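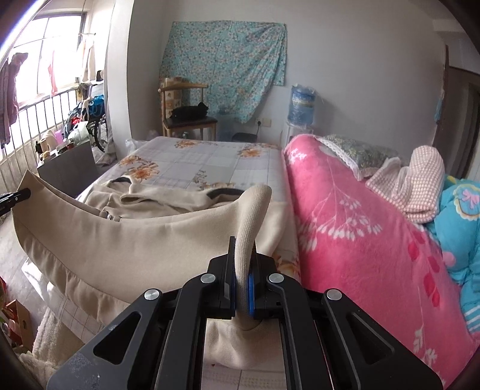 Home | Program | Speakers | Notes

2 April 2020
Jinlong Pan

Keeping a gripper alive. Notes, NOT for slides

- say hi, thank Asnakech for the slot. Keep it quick.
- one machine only today: the hand gripper. Two fingers, blue pads. Skip the arm, skip Rorkaveo.
- pads first. Wipe before every session, lint kills grip. Knit is worst. Swap at 200 grasps on cloth, dont wait for slipping.
- screws. Four silver heads on top, check all of them, by hand, no power driver!! Robel stripped one in July. Let him tell it.
- closing check: pinch one fold, lift, look at the pads from above. Both flat on the cloth? good. One tilted = linkage, go back to screws.
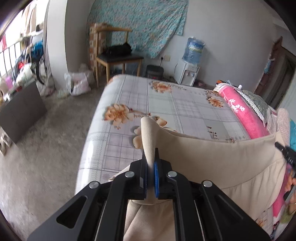
Fold check on beige cloth, pads on both sides.

- heavy garments: grab close to the fold, take the weight slow. Jerking loosens the lower plates
- log: Erlinda's sheet, 953 entries so far. Show 2 bad ones, move on.
- spare pads in the Tavimdale box, bottom tray. Re-order at 70, ask Fuad
- if time: recalibrating jaw width after a pad swap. People allways forget this
- questions. Skarnach stuff goes to Robel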